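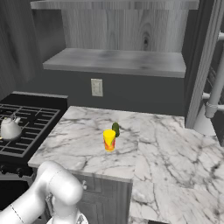
Povilas Adomaitis wrote in to say that his first rule for a robot arm in the kitchen is the same one he had for his kids: hands off the counter until somebody has said what's for dinner. He'd like to know whether the rest of us keep rules at all, or just switch the thing on and hope.

Well, Povilas, I do keep rules, and more of them every November when the baking starts! They live on a card inside my pantry door, and most of them were learned the slow way. I've copied them out below with the bits of explanation I'd give you if you were standing in my kitchen with a cup of coffee (and you know I'd keep you there a while).

## Before you switch it on

**Walk the reach.** With the power off, move the arm by hand as far as it will go in every direction, if yours lets you do that. Put a strip of painter's tape on the floor where the reach ends. Kids and dogs understand tape better than you'd think, and so do visiting brothers-in-law.

**Test the stop button with the hand you don't write with.** Your good hand is usually the one holding a spoon. Ülle Baranauskienė keeps hers on the wall by the light switch, and I've copied her - you can find it in the dark, and you can find it when you're flustered.

**Look up.** Everybody checks the counter and forgets what is hanging over it. Shelves, cabinet doors left open, the paper towel holder, that basket of onions. Run the whole motion once at the slowest speed with nothing in the gripper, and watch the elbow instead of the fingers. The elbow is what gets you.

## Setting out the food

Start with less than you want to. My old habit was to put out every ingredient for the whole recipe, the way they do on cooking shows, and then wonder why the arm dithered over the paprika. Now I put out what the next step needs and leave everything else in the fridge or the cupboard.

Leave finger room, too. A gripper has to open before it can close, and it needs space on both sides of whatever it's after. If I can slide my own hand around a thing without brushing its neighbor, I leave it be. If I can't, I move one of them over. Glass goes at the back, always, and anything with a lid gets its lid on.
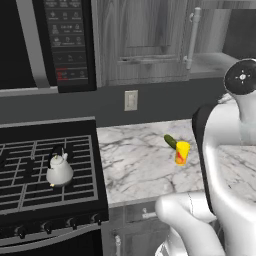 The stove is where I get strict, and I'm not a strict person. Treat a range as its own zone, even when it's switched off, and write down in plain words what the arm may and may not do there. My card says: no reaching over the burners, no carrying food across them, and no touching the knobs. Look at how a kitchen gets laid out in real life, with a kettle sitting on the grates at one side and the cucumber and the yellow cup over on the marble, all along one short run of counter. An arm told to fetch the cup has no business going anywhere near that kettle, and you want that in the settings as well as on the card. Most controllers call it a "keep-out area" or something close to it. Draw it bigger than the stove, and draw it tall enough to go up to whatever you have mounted above.

## While it's working

- One person is in charge at a time, and that person says so out loud. "I've got it" will do nicely.
- Don't hand things to a moving arm. Set them down, step back past the tape, and let it come and get them.
- Tie back sleeves, aprons and hair. I tuck my apron strings in at the back.
- Knives stay in the drawer until the arm is parked.
- Wipe up spills with the power paused. It takes 5 seconds longer.

Chi-keung Chang swears by a kitchen timer set for 17 minutes. When it rings he stops everything, looks at the gripper pads for grease, gives them a wipe with a damp cloth and a little dish soap, and starts up again. I tried it through a whole batch of pickles and I'm a convert - greasy pads were behind nearly every dropped jar I've had.

## Afterward

Park the arm the same way every night, folded in, with nothing underneath it that you'd be sorry to lose. Then write down anything odd. A squeak, a wobble, a grab that came in crooked, whatever it was. My notebook is an old Lostden recipe diary with a broken spine, and when I had the wrist joint serviced last spring, those scribbles saved the repair fellow most of an afternoon.

If you've changed the furniture around, or even bought a bigger toaster, go back and walk the reach again before you cook.

Next time I'll get to Rimantas Koppel's letter on cleaning between the links, so if you've got a brush you like, do write and tell me which one.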